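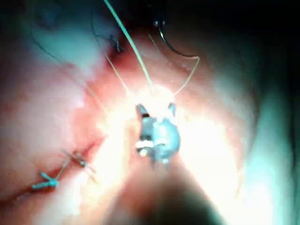
Eluned Eynon 来信问,为什么在总谱目录里查得到一部影片的第三本配乐,去阅览室却只能调到缩编谱。目录和库房是两套记录。目录著录的是"曾经存在并有文献依据"的谱件,库房记录的是现存实物。条目末尾带"佚"字的,表示仅有间接证据,例如录音场记单或版权登记副页;带"缩"字的,表示总谱不存,有缩编谱可供调阅。第三本属于后一种情况。

Plokau 电影配乐手稿库 常见问题

本页内容更新于2023年8月27日,适用于个人研究者、乐团谱务和影展放映部门。与旧版说明不一致之处,以本页为准。

一、手稿库收什么,不收什么

收藏范围是为影院放映的影片所写的音乐手稿及相关文件,包括总谱、缩编谱、分谱、提示点表、节拍轨计算单、录音场记单,以及指挥本人使用过的标注本。默片时期的影院乐队配套谱也在范围之内,前提是能与具体影片或具体影院对应。

电视剧配乐、广告音乐和游戏音乐不收。同一作曲家的音乐会作品原则上不收,如果音乐会组曲由影片配乐改编而成,且改编稿与原稿混装在同一卷宗内,则整卷保留,不作拆分。

二、条目编号怎么读

编号由三段组成。第一段为来源代码,G 表示 Grurnov 制片厂移交的卷宗,S 表示 Subramaniam 家族寄存,F 表示 Flenberg 录音棚旧藏,P 表示本库零散购入。第二段为影片流水号。第三段为本号和提示点号,中间用斜线分开,例如 3/2 指第三本的第二段音乐。

第三段后面若有小写字母,表示同一段音乐的不同稿次。字母顺序按入藏整理时的先后排列,不代表创作先后。稿次先后如已有考证结论,写在附注栏,引用时请注明附注的署名人。

旧目录中有一批编号在第二段前加了字母 x,是早年未能确定片名时的临时号。临时号已全部并入正式编号,但引用过旧号的论文仍然有效,检索框可以直接输入旧号。

三、G 字头和 F 字头里有同一段音乐,应当引用哪一份

先看用途。G 字头多为制片厂誊清稿,字迹统一,速度标记完整,适合用来排谱。F 字头是录音现场用谱,常有删节线、临时换的配器和手写的秒数,更接近影片声轨上实际听到的内容。研究影片定版,应引用 F 字头;研究作曲家原意,应两份并引,并说明差异。

两份之间小节数不同的情况很常见。删节多发生在剪辑改动之后,录音时由指挥在谱上划去,誊清稿没有跟着修改。目录附注中写有"录短"的条目,即属此类。 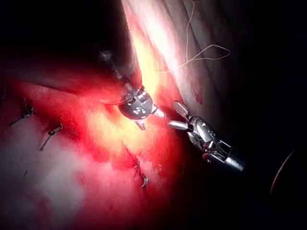
四、阅览申请如何提交

填写阅览申请表,写明编号、稿次、用途和到馆时段。每次调阅以36件为上限,一套分谱按一件计算。超过上限的请分次申请,同一时段内不能合并。

首次到馆须出示有效身份证件。在校学生另需导师签字,签字可以用扫描件。影展和乐团以单位名义申请的,需指定一名经手人,后续往来只与经手人联系。

申请提交后系统会返回受理号。没有收到受理号的,先检查编号格式,第三段缺少斜线时表单不会报错,但也不会入列。这个问题已记录,修复时间未定。

阅览室可以使用铅笔和笔记本电脑。不可以使用墨水笔、修正带、自粘便签。翻阅硝酸纤维素衬页的卷宗时须由馆员在场,此类卷宗在目录中标有"衬"字。

五、可以拍照或扫描吗

版权状态为"清"的条目可以自行拍照,不用闪光灯,不用三脚架。状态为"存疑"或"代管"的条目只可阅览和抄录。

需要出版级图像的,由本库扫描,标准分辨率为每英寸800点,交付无压缩的 TIFF 文件。折叠谱和超大开本总谱按每英寸700点处理,原因是平台扫描仪在大幅面模式下的光学上限。两种规格的文件都附色卡和标尺,请勿裁掉后再用于比对。

铅笔标注较淡的页面,可申请加做一份斜光扫描。斜光件只作辨读参考,不能代替标准件出版。

六、录音场记单上的时间为什么和影碟对不上

原因有三种,可以逐一排除。

其一是速度标准。影碟如按每秒25格转换,声音整体变短,音高可能升高,也可能已被修正回来。场记单上的时间一律按每秒24格计。

其二是分本方式。场记单以单本起点为零,影碟以全片起点为零,两者之间需要加上前面各本的净长度,并扣除换本处的重叠。

其三是版本。发行版和首映版的剪辑不同,场记单通常对应首映版。附注栏写有"映后剪"的影片,发行时有过删减,音乐段落可能被整段移走,也可能只剩尾部。Prys Howells 编制的对照表覆盖了 G 字头中的有声片,可在阅览室终端上查询,暂不提供下载。

七、节拍轨计算单怎么换算成速度

计算单上的数字采用"格数加八分格"的写法。12-0 表示每拍12格,换算成每分钟120拍;14-4 表示每拍14又八分之四格,即14.5格。以每分钟1440格除以每拍格数,得到节拍器速度。

谱面速度和计算单速度不一致时,以计算单为录音实际依据。部分段落没有计算单,说明该段为自由速度录制,由指挥看画面上的划线标记掌握,谱上一般会有"自由"或相应的外文缩写。 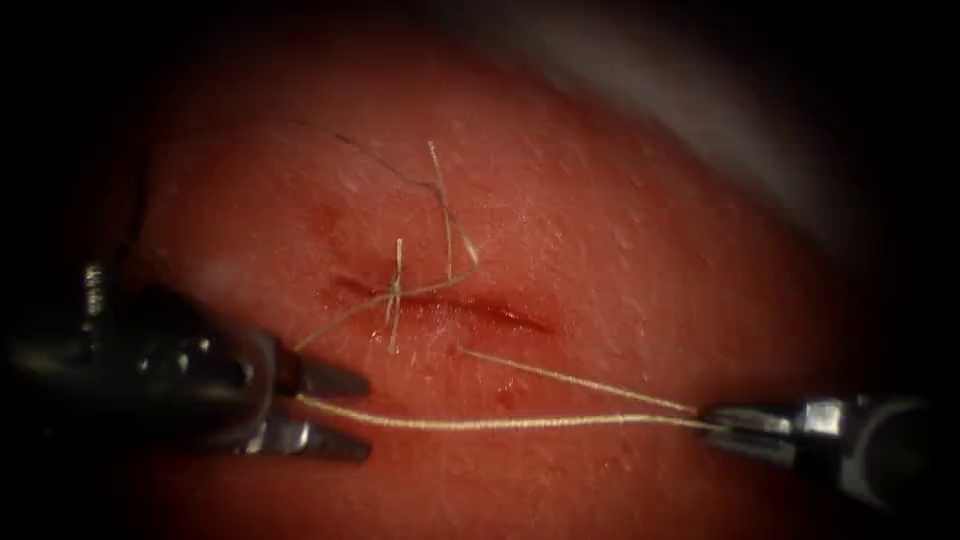 八、乐团想现场演奏一部影片的配乐,能否借出分谱

原件不外借。可以申请演出用复制件,按影片整套提供,不单独提供某一件乐器的分谱。

申请前请确认三项授权:音乐著作权、影片放映权、影片声轨中对白和音效的使用权。本库只能就第一项提供权利人线索,其余两项须向发行方洽询。授权未齐的,可以先做可行性审阅,审阅用谱每页有水印,不能用于排练。

复制件按原样制作,不校订。F 字头分谱中的错音、漏休止和互相矛盾的删节标记都会照样出现。按以往的经验,一部正片长度的影片需要谱务人员逐段对谱。Sioned Watkins 整理的勘误清单随复制件附送,清单未涵盖的影片会在交付单上注明。

演出结束后,复制件须退回或书面确认销毁。排练中发现的错误请填入勘误表一并寄回,采纳后署提交人姓名。

九、默片的配套谱和影片能否严格对上

多数不能。影院乐队使用的配套谱由现成曲目拼接,提示点表只写字幕卡文字和大致情节,没有格数。当年的放映速度因影院而异,同一家影院的日场和夜场也可能不同。

能够对上的是少数专门委托创作的总谱。此类总谱在目录中标有"专"字。即便如此,现存拷贝的长度往往短于首映拷贝,缺失部分的音乐仍保留在谱中,演出时需自行决定删去、反复,或以黑场补足。本库不提供推荐方案,过往演出的处理办法如有记录,见附注。

十、署名有争议时目录怎么写

目录著录两栏,"片头署名"照录影片字幕,"笔迹认定"写实际书写者。两栏不一致时不作合并。代笔、助手配器和多人分段写作在制片厂时期是常规做法,笔迹认定只说明谁写下了这份谱,不能直接推出谁创作了旋律。

笔迹认定分甲、乙、丙三级。甲级有签名或付款单佐证;乙级有同一时期的可靠样本可供比对;丙级仅凭书写习惯推断。丙级结论不建议单独作为论文依据。对认定有异议的,请附比对样本的编号,由 Elin Harries 和 Bernadette Duggan 分别复核,两份意见都会存入附注。

十一、收费标准

到馆阅览免费。标准扫描每个订单的前100页按成本价计,超出部分按出版价计。斜光扫描另计。演出用复制件按影片长度和乐队编制报价,报价在四月调整一次,已出具的报价单在有效期内不受影响。

退款只适用于尚未开始扫描的订单。编号填写有误而文件已经交付的,不退不换,可以凭原订单号以成本价补扫正确条目。

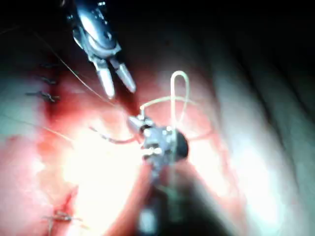 张开的钳口与另一件器械的腕部

十二、引用格式

正文或脚注中第一次出现时写全:作曲者,片名,谱件类型,Plokau 电影配乐手稿库,编号,稿次。再次出现时可只写编号。引用附注内容的,加附注署名人和附注日期。

请勿引用网页地址中的数字串。该数字为系统内部号,重建索引后会变化,编号本身不变。

十三、发现目录有误,向哪里反映

在条目页使用"更正"表单。片名译名、演职员姓名拼写和年份类更正,核对后直接修改。涉及归属、稿次先后和笔迹认定的更正,会先挂为"待议",待议期间原条目照常显示,条目旁加注标记。匿名更正也会处理,但无法回复结果。

相关条目
提示点表缩写对照
Grurnov 制片厂卷宗移交说明
Flenberg 录音棚场记单样式与读法
Subramaniam 家族寄存谱件的阅览限制
节拍轨换算表
演出用复制件申请表填写说明
目录附注用字一览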